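Section 7: Cleaning a rug and hard floor with the Lilolo 604

Read this before you believe the box. The box says one pass. We have used this vacuum on a lot of rugs, and one pass is a hope.

7.1 Before you start

Pick up wrappers, coins and string by hand. The intake clogs on anything bigger than a grape.
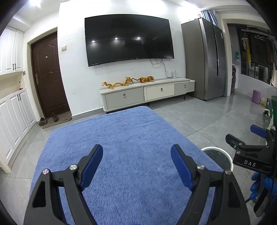
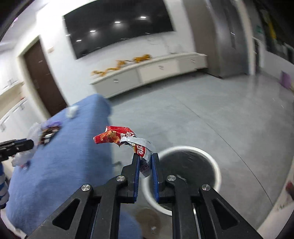

One reader of the last edition wrote in to say that the "Auto" setting never once told carpet from tile in her apartment, and that she now sets the head height herself every time. We suggest you do the same.

7.2 Setting the head

1. Switch off and unplug.
2. Turn the height dial to 11 for deep pile or 2 for tile. Ignore "Auto."
3. Press the Jetance brush roll until it clicks. If there is no click, it is not in – whatever the green light says.
4. Plug in and start on low.

Caution: Do not hold the head still on pile with the roll spinning. It can pull fibers loose.

7.3 Vacuuming

5. Go with the pile first, then across it.
6. Stop the roll before you move onto tile. Grit gets thrown otherwise.
7. Empty the cup after 20 minutes. The "Full" light comes on late, if it comes on.

Note: The Kotness scent pads sold with some kits cover a smell for an afternoon. Washing the filter does more and costs nothing. Let it dry overnight before you put it back.

If suction is still weak, check the hose for a plug before ordering a new filter. See Section 11.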